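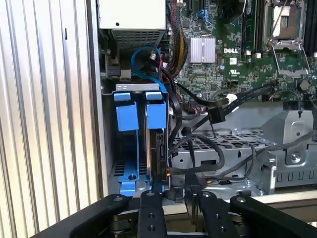 How much practice does a robot arm need before it can unplug a drive cable by itself? In our case, 664 demonstrations, all of them steered by hand by me, Niamh or Abenezer, and even then it's moody.

The method is plain imitation learning. We do the job, the policy watches the joint angles and both camera views, and then it has a go. My first batch was 620 demos and it kept tugging on the wires instead of the plug (I winced a lot!). So we added 44 more where we started from a bad grip on purpose and showed it how to back off and try again. 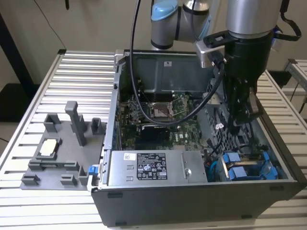 Those 44 did more for us than the whole last month of recording. Backing off is now the thing it does best, sometimes twice in a row when it didn't need to, which Niamh finds hilarious. The wrist view matters a ton too – I trained a version with only the fixed camera and it kept stopping short of the connector.

Next up is the memory, and I want to try the same bad-start trick from day one. Jarlath thinks we should record fewer demos and make more of them messy. I'm going to let him have a go in December.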